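Sorting small containers into open bins: one size of bin or two?
Posted by Stastness
Saturday, November 14, 2020

I keep cups and small screw-lid jars on a white table against the wall. Cups go in a yellow bin, jars in a red one. The red bin is the deeper of the two. 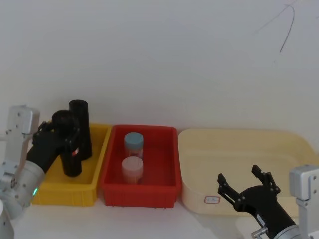

The tall cups stand higher than the rim. I want to move everything to a shelf in December, with 63 mm of clearance over the yellow bin. Should I lay the cups down or buy a deeper bin?

Zititz
Measure the cup, not the bin. An upright cup needs its full height plus enough room to tilt it out over the rim.

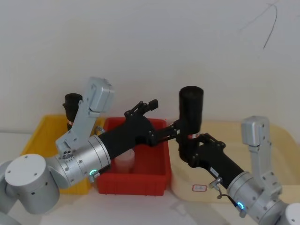 With open-top bins on a fixed shelf, the tilt is usually what fails. Cups laid down will roll in a shallow bin unless they are packed side by side. A deeper bin does not lower the cup. It only hides more of it, so keep the yellow one and raise the shelf.
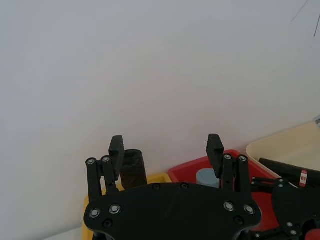
Baltasar Benítez
Agree on raising the shelf. I would also keep the jars upright, lids on top, and label the front of each bin.

Nurka
just get 2 of the same bin, they stack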